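Mobile Manipulation in Shared Rooms
Handout 4: House rules, good practice, and the small print
November 2024

Last week's handout covered what the arm can do. This one covers what it may do, a shorter list with more arguments attached. Read it before the practical. The Falness checklist is on the back page, and copying your neighbour's ticks does not count as a safety procedure, however neat the ticks.

4.1 Reaching into things

Machines with drums, doors and lids were built with a human arm in mind, and human arms complain early. A gripper will press on with great dignity until something bends. Our rules for any enclosed space:

Isolate the appliance before the arm goes in. Switching it off at the front panel is not isolation.
Fix the door open. A hinge is a moving part even when it belongs to somebody else's machine.
Set the force limit for the softest thing inside. Cloth forgives a good deal, and the button on the cloth does not.
Plan the way out before the way in. Most of the dents in the Irari log were made while leaving.

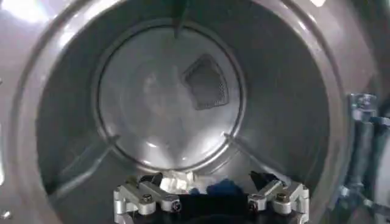
Huamán objected to the second rule in the margin of the draft: if the robot can't cope with a door that swings, it has no business near a dryer, and wedging the door only hides the fault. Fair, and it stays in the margin. Test for the swinging door by all means, on a day when that is the test. On other days, wedge it.

4.2 Moving with the hand up

Between jobs the arm has to be somewhere. Beginners leave it wherever the last job finished, usually at the height of a visitor's face. The Tornadel course notes run to 856 lines and give this matter two of them, so we have written our own.

Travel with the arm folded. If it must be raised, drop to walking pace or slower. Treat glass and clear plastic as solid even when the depth sensor swears there is nothing there. It is a truthful instrument with a blind spot for anything transparent. Mark display cases on the map by hand, with a margin on all sides, and do it again when someone moves them.
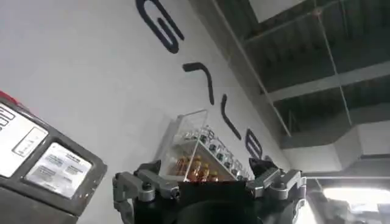 Does an empty gripper need the same clearance as a loaded one?
Use the larger of the two for the whole run. Open fingers are often wider than closed ones, and a planner told otherwise will believe you.

4.3 Stopping

Everyone in the room must know where the stop button is, including the person who only came in for a stapler. Press it at the start of each session to prove it works. After any stop, walk over and look before you reset. Resetting from your chair is the commonest entry in our log, 21 times last year, and the excuses show little imagination.

Write down near misses as well as hits. One line will do: place, arm position, what you expected, what you got.

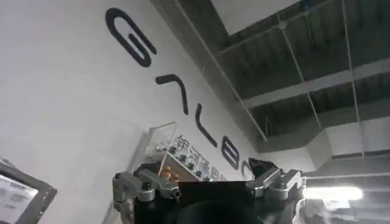

Fig. 3. Gripper fingers apart, with a display case and wall lettering beyond.

For the practical, bring a completed clearance sketch for one route through the room. Sketches without a scale will be returned.

Related handouts
Handout 2: Risk assessment without tears
Handout 3: What the arm can do
Handout 5: Handing objects to people
Falness checklist, revision 11
Booking the practical room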